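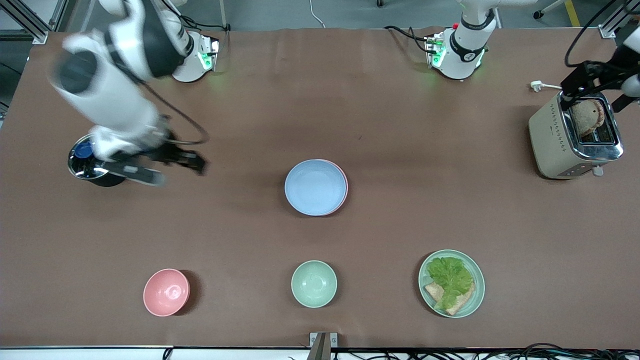

Ticket 784 – dishwasher trips the breaker near the end of the cycle
Product: Brollinon built-in dishwasher. Opened by a customer through the Istport support page. We run a small rental kitchen and the machine has been in use since November. It starts normally, fills, washes and drains. Late in the cycle, when it should be heating for the dry phase, the breaker goes and the whole counter circuit goes with it. Most of what we put in is ordinary cookware, such as the round pot with the black body and the steel rim, plus plates and cutlery. The fault is the same with a full load and with nothing in the racks.

Status: open
Priority: normal
Category: electrical / heating

Customer, first message (continued)
What I have tried so far:
Reset the breaker and ran the cycle again. It tripped at the same point.
Ran the short rinse. No trip. As far as I know the short rinse does not heat.
Cleaned the filter and both spray arms. No change.
Unplugged everything else on the circuit. It still tripped.
There is no error code on the display afterward, only the clock flashing. The manual lists a code for heating faults but I have never seen it come up.

Istport support, reply 1
Thank you for the details. Please stop using the heated programs until this is sorted out. A trip that happens only when heating begins usually points to the heating element or to moisture in the wiring under the tub. Please tell us the following:
1. Is the breaker a standard one, or does it have a test button (GFCI)?
2. What is the rating printed on the breaker handle?
3. Is the dishwasher plugged into an outlet or wired directly?
4. Is there any water in the base pan? To check, shut off power at the panel, close the water valve, then remove the two screws on the kick plate.

Customer
It has a test button. The handle says 20. The dishwasher plugs into an outlet in the sink cabinet. I took off the kick plate and the base pan is dry. I also felt along the inlet hose and the drain hose with a paper towel and it came out dry at both ends. There was a little grit in the front corner of the pan but nothing else.

Istport support, reply 2
A dry pan makes a leak less likely. A GFCI breaker will trip on a small leakage to ground, and an element with a cracked sheath can do this long before it fails completely. It would not always set a code, as the control loses power before it can record one.
If you have a meter and are comfortable using it, please measure the element with the machine unplugged and both element wires removed. Take one reading across the two terminals, and one from each terminal to the metal case. If you would prefer not to do this, we can send a technician.

Customer
I have a Tistent meter, so I did it myself. Across the terminals I get 10 ohms. From one terminal to the case I get 40 kilohms, and the reading drifts down while I hold the probes there. The other terminal is much the same. I was expecting no reading at all to the case.

Istport support, reply 3
You are right to expect no reading. On the 1000 kilohm range a healthy element should show open to the case. The resistance across the terminals is within range for this model, so the element still heats, but it is leaking to ground. It needs to be replaced. The breaker is doing its job and should not be swapped for a standard one.
The part is covered under warranty. We have asked our parts supplier, Suwannarat, to ship an element with a new gasket. Please leave the old gasket out when you fit the new one – they look alike and people sometimes stack them.

Customer
Part arrived. Fitted it with the new gasket and put the wires back as they were in my photo. Before plugging in I measured to the case and got open on both terminals. Ran the normal cycle with heated dry and the breaker held. Ran it again in the evening with a full load, same result. The racks were warm when I opened the door, so it is heating.
One question. Do you need the old element back?

Istport support, reply 4
No return needed for this part. Please tighten the element nuts by hand once more after a few cycles, with the power off, and look for drips at the gasket while the kick plate is off.

Status: resolved
Cause: heating element leaking to ground
Fix: element and gasket replaced by customer under warranty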